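Home | Projects | Reports | Budget | Contact

4 August 2019
By the equipment planning lead, Perkow lab

Progress report to Luvau – equipment line, second half

Short one this time, the budget revision is due and most of the hours went there. Main points first, detail after.

Where we are

Table work is running. The two-arm station is the one we spend the most on and the one this report is mostly about. The big humanoids stay on their stands, no money asked for them in this round. If Luvau wants a separate note on those we can write one, but it will be a page and not more.

Spent to date on the gripper line is under plan. That is partly good buying and partly a late invoice from Mastex, so please don't read it as savings yet. The invoice covers finger blanks and mounting plates. We have asked for it twice.

Fingertips and pads

This is the small stuff that eats the budget. In the plan we put finger parts under "consumables, misc" and that was a mistake. They need their own line. Right now we use red tape over the pads on one type of gripper and red cone tips on the other. Tape is cheap and anyone can redo it, cones are slower to get and more of a pain to lose. 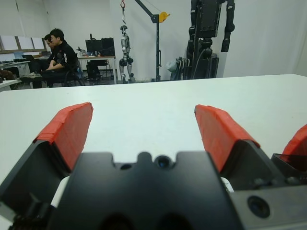

Two ways to go for the next order. Either we stay with tape on the pads and buy cones only for the yellow grippers, or we move everything to one molded tip and stop keeping both kinds in the drawer. Kirui quoted for the molded tip. Price per piece is fine, the tooling charge is not. We would need a larger batch than we have any use for before it pays back. My recomendation is to stay as we are until the end of the grant year and then ask again with real usage numbers, which we did not keep properly in the first months. A log sheet is in use now.

Request: move 133 dollars from travel to finger parts. Small, but the rules say we ask.

Spares

No full spare gripper in house at the moment. One broken mount stops a two-arm task completely, a single arm is no use for handovers. Current lead time from Mastex is 5 weeks, and that is their figure for a normal month – August is not one. I would like approval to order 2 spare housings with mounts ahead of the main purchase. Fingers for them can come out of stock.

Table and room

The white tabletop at the station is marked and has specks on it. Still usable. Replacement top is on the wish list, not in this request. A mat was suggested, would be cheaper, but it changes the surface and then old and new runs don't compare so well. Leaning to a plain new top of the same kind when there is money left over.

Cabling needs some budget too. Clips, sleeves, a few longer runs. Cables that loop out behind the arm want better routing before we add anything else on there. Put down as "small hardware", same line as last year.

Task objects

We keep this list short and cheap on purpose. Small boxes and cases, mostly things that were already lying around the building. Black glossy ones are staying in the set even though they are awkward under the lights, the harder surfaces are where we learn what to buy next in cameras and lamps. No purchase needed for the quarter.

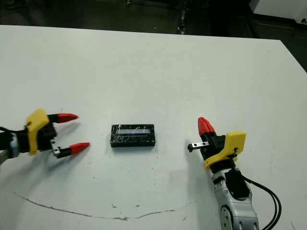
What we need from Luvau

- OK on the transfer to finger parts
- OK on the early order of spare housings
- a yes or no on whether the Mastex invoice can be booked in this period if it arrives after closing
- the new template for the equipment register, the old one has no column for parts that get used up

Not decided

Lamps. Two suppliers looked at, neither quote is complete. Kirui may also do the light bars but thier sheet leaves out the mounts, so I can't compare yet. Will send a one-line update when I have both.

Service contract for the arms. Runs out after the grant year, so strictly not this budget, but somebody should be thinking about it. Without a contract we pay per visit, and a visit means the station is idle for as long as they take to come. I'll put both versions in the next report with the yearly cost next to each.

Spending table goes separately with the finance form.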